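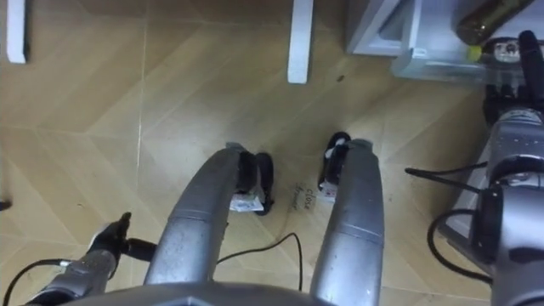
Figure 1. Light wood-look tiled floor, seen from above between two metal tubes.

Unit 3: Floor Finishes in the Small House

Reading for this unit: the Brirville house case file, pages on ground floor and stair hall. Bring the printed plan to Saturday's studio.

3.1 Scope
The floor is the largest continuous surface that the occupant touches every day. In a small house it also does much of the work that walls do elsewhere, marking where one activity stops and another begins. This unit treats the choice of finish as a planning decision, to be made before the furniture layout is fixed.

3.2 Case study: the Brirville house
The house was designed by Wumpini Owusu for a family of four on a narrow sloping lot. The total floor area is 889 square feet on two levels. The original drawings showed five different finishes. The built version has two: oiled ash boards in the living spaces and bedrooms, and a pale clay tile in the entry, kitchen and bath. The ash runs the long way through the house and continues onto the stair treads without a change in direction.

Students should note the threshold between kitchen and living room. Owusu set the two finishes level and left out the metal strip. This required a thinner bed under the tile and a separate layer of board under the ash -- a detail that must be drawn early, as it affects door heights throughout the ground floor.

3.3 Cost and waste
The ash order came to 346 square feet for the upper level alone, including an allowance for cuts. The flooring contract, let to Plellcombe, closed at $3,302 for labor on that level. Compare this with the alternate quotation from Wornumik in the case file, which priced a herringbone pattern and carried a larger allowance for waste.

3.4 Terms
Substrate: the layer to which a finish is fixed.
Expansion gap: the space left at the perimeter so that boards may move.
Nosing: the front edge of a stair tread.

3.5 Assignment
Redraw the ground floor of the Brirville house using a single finish throughout. Show board or tile direction, all thresholds, and one section through the stair at large scale. Attach a written statement of one page explaining what is gained and what is lost. Reference to the Chareonsuk apartment from Unit 2 is welcome but not required.

Drawings are due at the start of studio.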